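June 19, 2020
Bench notes, small steamers. L. Paterson's copy is the one in the green binder, so please write corrections in there.

Carried on with the tabletop steamer on the white table. Stendow is the 18 cm bowl, Sokmont the larger one we haven't unpacked. Tap water through the Shearer filter, same as last time. Weighed the water instead of trusting the cup, as the moulded line on the cup is hard to read and two people will read it two ways.

Load: plain buns from the freezer, 50 g each before steaming, and eggs from the carton in the small fridge. Buns and eggs kept to separate runs. Timer started at the switch, not at first steam — the earlier August sheets used first steam and can't be compared with these.

Power meter set to zero before each run. Mains sat low for the first hour, so the first egg run is marked provisional in the table.

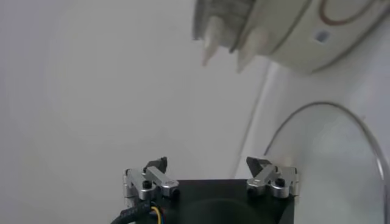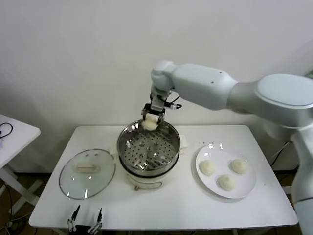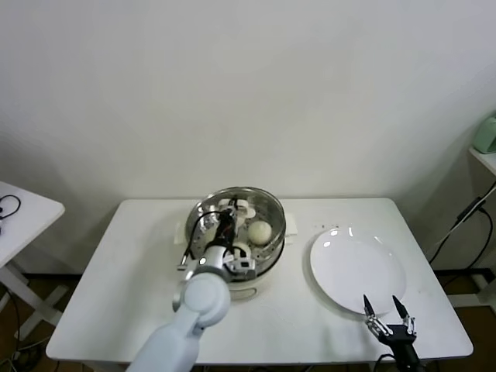 Condensate is still the main problem with buns. Water collects on the underside of the lid and drips back onto whatever sits in the middle of the tray, and the skin goes grey and tacky in a spot the size of a coin. The glass lid has a thin metal rim and a rectangular knob in its centre, and it lies flat on the bench when it comes off, so any water on it ends up on the tabletop. Next time put a folded towel down for it. Tried a square of muslin under the lid on run four. Drip marks gone, but the cloth sagged at one side and touched a bun. Needs a hoop or a couple of clips.

Eggs: cold-start timing is close enough between runs that I'll stop repeating it. Peeling was poor on the freshest ones, as expected. Pricked and unpricked to be done as a pair from the same carton.

Descale before the next session. Film on the heating plate wiped off with citric acid last time, left 10 minutes, rinsed twice. Log it on the sheet, initials please.

Energy figures go in the Darnier workbook, tab two. The 501 W reading is the steady draw, and the column heading says peak, which is wrong. Will fix the heading and leave the numbers alone.

To do: hoop for muslin, towel for lid, second plate so buns and eggs don't share one.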